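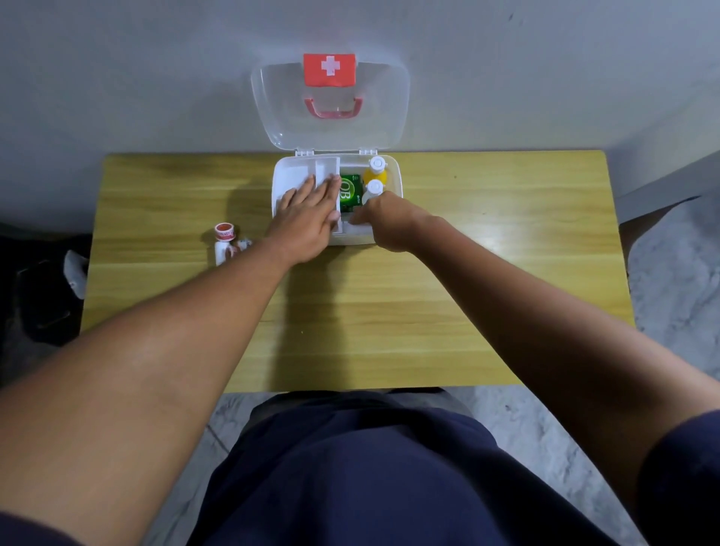 Ticket 56, reopened Wednesday by Ritva Toivonen. The stock app still says our Fadholm site holds 18 packs of plasters after the sync. Kauko Jääskeläinen counted 36. Support at Zasiseo blames "user entry", which I doubt. The first aid box with the red latch flap and white cross is filed correctly under Kauppinen, so the item list loads. Only the quantities are stale.

Tried so far: logged out, cleared the cache, reinstalled. No change.

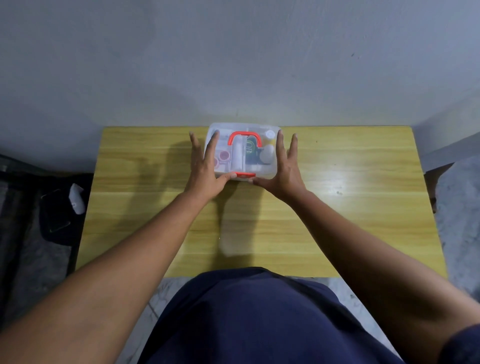 Zasiseo now suggests waiting six hours for the sync - same advice as in September, and it did nothing then. Please send the server log. Leaving this open.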